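# Kitchen tips I brought home from a robot open day

In September I went to the open day of Kiruron, a small automation company in the town of Penry. I went mostly for the free coffee, but I came home with two pages of notes for my own kitchen. I write them here before I lose the paper.

**Clear the table first.** Before every demonstration, the staff took everything off the table that was not part of the job. At home I always started to cook between the mail and the breakfast cups. Now I give myself 4 minutes to clear the counter before I take out a knife, and I finish dinner earlier.

**Give every thing one place.** The engineer told us that most of their lost time comes from objects that are not where they should be. I put a strip of tape on the shelf for the salt, the oil and the pepper. My family laughed at first. They also put the salt back now.

**Hold soft fruit low and with flat pressure.** I used to pick up bananas with my fingertips, and the next day I found the marks of them. It is better to use the flat part of the fingers, near the lower end, and to press only as much as the fruit needs so it does not slip. For peaches and ripe pears I use the whole palm.

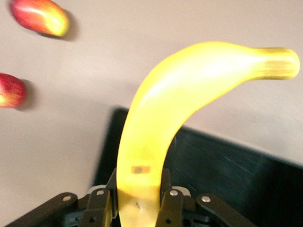

Can I keep bananas and apples in the same bowl? You can if you will eat them soon, but apples give off a gas that makes bananas ripen faster, so for a longer time it is better to keep them apart.

**Use a dark tray for light things, and a light tray for dark things.** This one I learned from a question in the audience. Garlic, peeled onions and white beans are easy to see on a dark tray, and you find the small pieces of skin at once. For lentils and raisins I take a white plate.

**Weigh, then write it on the lid.** At the Zorent table (they sell sorting machines) the visitors had to guess the weight of a bag of rice. My guess was 100 grams and the bag was 200. Since then I weigh my portions before freezing and write the number on the lid with a pencil – it washes off most plastic boxes with a little baking soda.

**Do the slow thing slowly.** A demonstration that I expected to take one minute took 7. I thought about how I carry a full pot of soup to the table. Two short trips with half a pot are safer, and the floor stays clean.

If you want to go next year, the Urkness bus stops in front of the building. Come in the morning, the rooms are quiet until 11 and the staff has time for questions. Bring a notebook and shoes that are good for standing.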